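**Kodex countertop film - marble pattern, gray** - back in stock 28 Aug 2025

Peel and stick. Matte-ish finish, wipes down with a damp cloth. Roll is 56 cm wide, cut to length, 5 m max per piece. If you need longer you'll get two pieces and a seam, sorry.

Sold out in February and the next batch sat in transit way too long. New batch is the same pattern but a hair lighter then the old one, so don't mix rolls if you're patching an old job. Order enough the first time.

**What it sticks to**

- old laminate, yes
- sealed wood, yes
- tile - only if you fill the grout lines first, they show through
- raw particle board - no. Seal it, wait a day, then go
- anything greasy - no. Degrease twice. Most of the returns we get are grease

**What's in the box**

Film, felt squeegee, one spare blade, paper template for the sink cutout. The Leclerc knife is not included any more, order it seperately if you want it.

**Pattern**

Repeat is 800 mm. Veining goes on the diagonal so it hides a crooked cut pretty well. Goes with most wall colors, pinks and creams included. Small sample cards are free, ask for one before you commit to a whole kitchen - screens lie about gray. 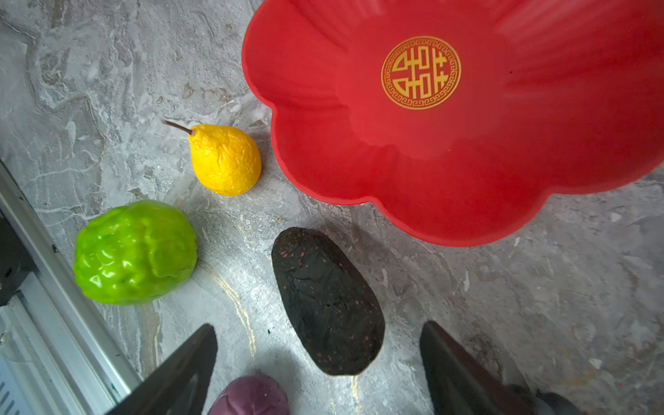
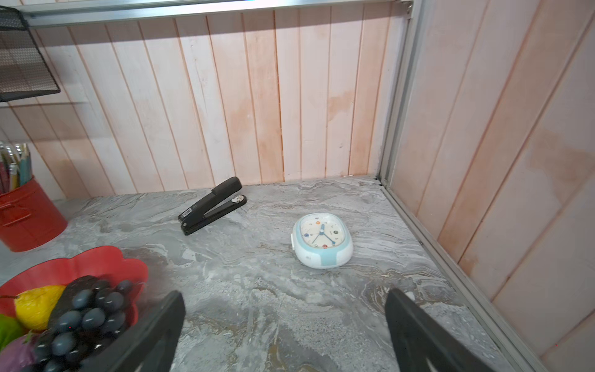
**Putting it on**

Start at the back edge, not the front. Peel a hand's width of backing, line it up, press, then pull the backing out from under as you go. Squeegee from the middle outward. Bubbles - prick with a pin, push flat. Don't stretch it around corners cold, use a hair dryer on low and go slow.

Leave 11 mm extra on every side and trim last. Fresh blade for every long cut. Really.

Joint at the wall: either a thin bead of clear silicone or a Cudska edge strip. Strip is quicker and comes off again later. Silicone looks neater if you have a steady hand.

**Heat**

Fine with a coffee mug. Not fine with a pan off the burner, use a trivet. Keep it away from the sides of a gas range. Damage from hot pans isn't covered, please don't send us pictures of rings.

**Taking it off**

Warm it up, pull low and slow. Leftover glue comes off with Gukidach remover or plain rubbing alcohol and some patience. Test a corner first on painted surfaces.

**Shipping + returns**

Ships rolled in a tube, never folded. Open it right away and let it lie flat overnight before you start. Full rolls can come back unopened. Cut lengths can't, unless we cut it wrong - then send us the order number and we'll send a new one.

Other patterns in this width: white terrazzo, dark slate, plain sand. Oak is discontinued.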